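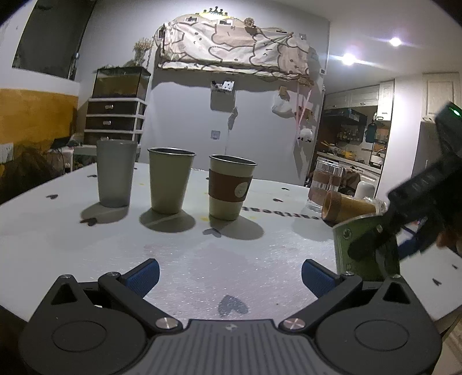 October 2020
by Yaqin Qin

Track day questions I keep getting, answered in one place

I've been running my little Orine coupe at the Galli circuit for a while now, and my inbox fills up every time I post lap videos. So I'm putting the usual questions on one page. I'm no instructor, just a person who spends too much on brake pads!

Do I need a fast car?

Nope. My Orine makes 167 horsepower and I have a blast in it. You'll get passed on the straight, you'll wave people by, and then you'll catch some of them again in the twisty bit at the back (my favorite part of the whole place).

What should I do to the car before my first day?

Fresh brake fluid, please. I can't say it loudly enough. Mine boiled at my first event in August and the pedal went soft right before the hairpin, and I would not like to repeat that. Check your pads, check the oil, torque your wheels, and take everything out of the cabin. Everything! I once had a can of soup rolling around behind my seat for a full session.

Which tires do you use?

Casex street tires, the 200 treadwear kind. They squeal a lot but they let go slowly, and I can drive home on them. I tried a friend's set of stickier Sevetti ones and went two seconds faster, then wore the shoulders off by lunch. Back to the Casex for me.

What pressures do you run?

I start a bit lower than the door sticker and check as soon as I come in, while they're hot. Then I bleed them down to match side to side. Your car will want something else, so write it all down. A cheap notebook is fine.

How many sessions do you get?

At Galli it's usually 6, twenty minutes each. I skip the last one more often than not. I'm tired by then, and tired me brakes late and turns in early.

Can I bring a passenger?

Depends on the organizer. Mine allows it in the slower group after you've done two events with them, and your passenger needs a helmet too.

Does my regular insurance cover me?

Probably not, so read your policy. You can buy cover for a single day, and I do.

Is it hard on the car?

A bit, yeah. I change the oil twice as often as the manual says and I go through front pads like crazy. The clutch is still the original one, knock on wood.

Got another one for me? Send it over and I'll add it when I'm back from the next event.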